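Guides > Workplace Set-Up > Shared Desk > Section 4: Clearing and Arranging the Long Desk
Last updated 8/16/19
Reading time: 4 min

4.1 Before you start

This section is for the long white desk in room 211 of the Foltow building. Please read it one time completely and then begin. The work needs 28 minutes when one person does it. Songül Yaman keeps the list of equipment and can tell you which keyboard belongs to which computer.

Caution: Save all open files and shut down the computers before you touch any cable.

4.2 Light and position
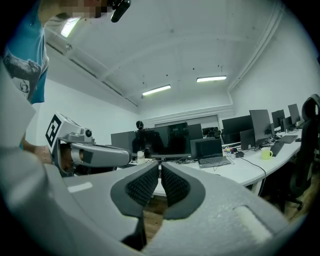 Screens on the desk must be easy to read from a normal sitting position. Switch on all the room lights and sit down at the place where you will work. The fluorescent fixtures are mounted on the ceiling, so a screen which is tilted too far back can show their reflection. Tilt the screen forward a little until the reflection goes away. The desk is curved, and for this reason please turn each chair to face its own part of the desk and not the wall.

Note: Do not move the desk itself. If it stands wrong, write to Pilar Godoy.

4.3 Clearing the surface

1. Close every laptop and put it at the back of the desk. Do not put one laptop on top of another.
2. Unplug the keyboards and mice. Hold the plug, never pull on the cable.
3. Lift off any cable which is lying across a laptop. A cable left on the keys can scratch the screen when the lid is closed.
4. Wipe the surface with a soft cloth, a little damp. Let it dry for 4 minutes.
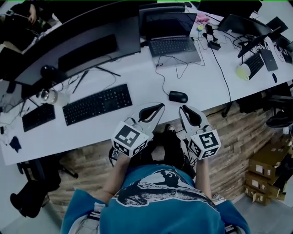

Fig. 2. Long desk before clearing, with laptop, keyboards and mouse.

4.4 Putting the things back

1. Put the laptop in the middle of the working place, with the front side parallel to the edge of the desk.
2. If you use a separate keyboard, place it straight in front of you. A keyboard which lies diagonally makes the wrists tired.
3. Place the mouse beside the keyboard, on the side of the hand you use. Its cable should go to the back and have enough slack to move freely.
4. Keep only one keyboard for each working place. Put the others in the Closow box, with the cable folded and not wrapped tight.
5. Collect the small adapters and connectors in the tray. They fall easily from the palm rest of a laptop.
6. Connect everything, start the computer, and test the keyboard and the mouse.

Caution: No cable may hang over the front edge of the desk. It can catch on a chair or on a sleeve.

Note: If the mouse does not respond, try it in another port. After 2 attempts, report it to Songül Yaman and take a spare one from the box.

Continue with Section 5, Labels for Cables.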